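Home > Young Explainers > Food and Kitchens

Why Is Clearing the Table Such Hard Work?

Last updated: May 7, 2025

Eating takes no planning at all. You open your mouth and the rest sort of happens. Clearing up afterwards is another matter, and grown-ups have been known to stare at a messy table for longer than it would take to tidy it.

A table with a red drinks can on its side, cherry tomatoes in a tray, and a good deal still to sort out:

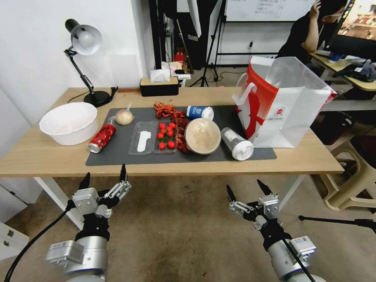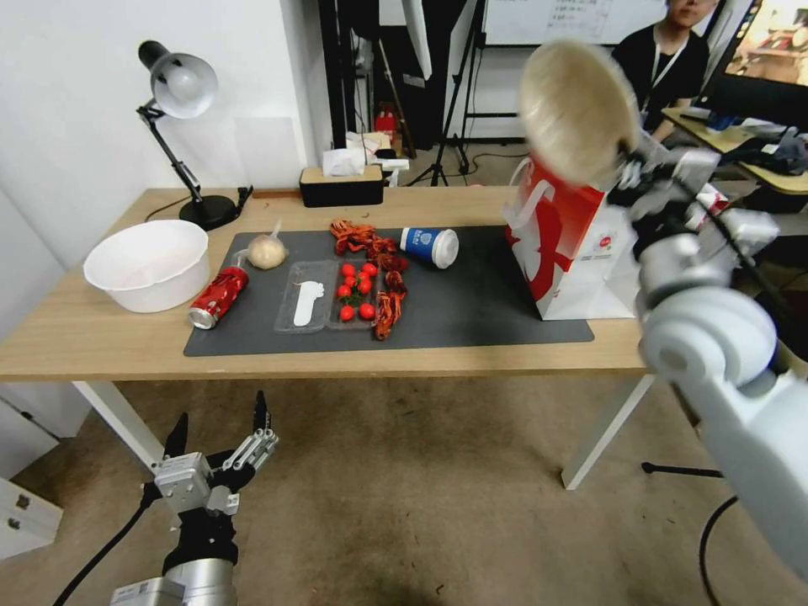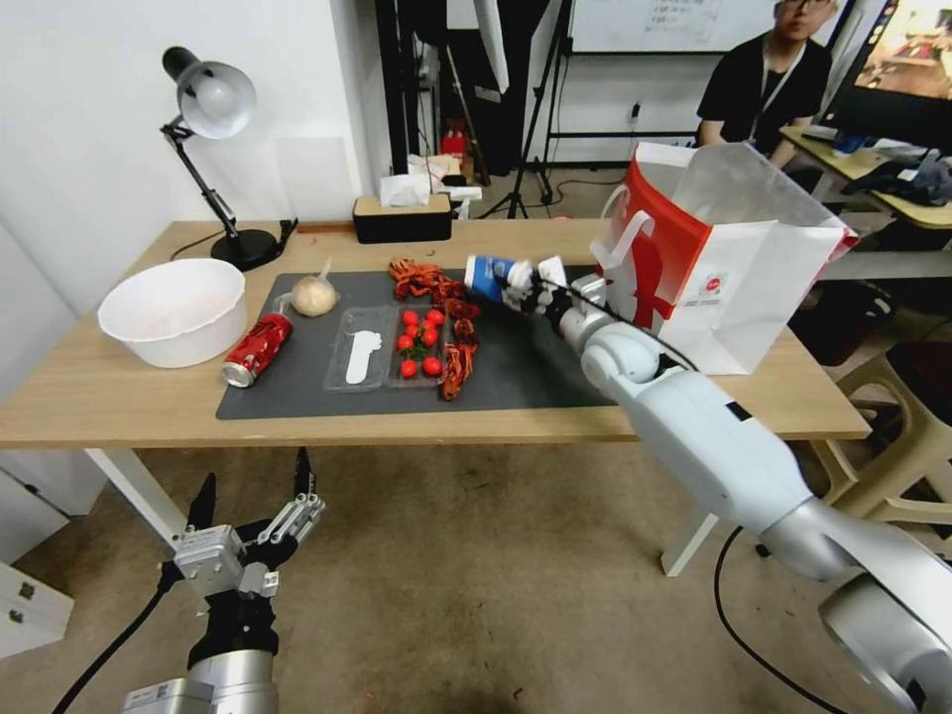
Lizeth Alvarado thinks the whole business is simple, and that you should just start at one end and keep going until you reach the other. Plenty of people do it that way. They are also the people who find a tomato at the bottom of the shopping bag in September.

A slower way is to sort things in your head first. Every object on a table belongs to a group, even if it would like you to think otherwise.

Food you can still eat. Cherry tomatoes are happy enough on their stems, and many people think they keep their smell better that way. Bread should be wrapped up, or it turns into something you could build a wall with. Anything from the sea, such as crayfish, must go into the fridge quickly. Seafood is very fussy about warm rooms and will make you sorry.

Things to wash. A spoon is a spoon, even if it is plastic, and it can often be used again. So can a tray with compartments. Compartments were invented for people who can't bear their peas to touch their potatoes, and there are more of these people than you might think.

Things to recycle. Drinks cans are made of metal, which can be melted down and turned into new cans. Empty the last drops into the sink first. There are always last drops. Paper cups are trickier: most have a thin plastic lining to stop the drink soaking through, so not every recycling bin will take them. Look at the label on the bin. If it has fallen off, ask an adult, who will also not know, but can ring someone.

What about a can lying on its side? It can roll, and a table has edges. Deal with rolling things early and stand up any cup that still has a drink in it.

A big bowl is handy for carrying small things to the kitchen in one trip. A shopping bag works too, with heavy things at the bottom and soft things on top. Put the bread in first and you will have very flat sandwiches for tea.

Last of all, wipe the table, and lift things up to wipe underneath them. Going round the edge of a lamp with the cloth is cheating, and it leaves a ring.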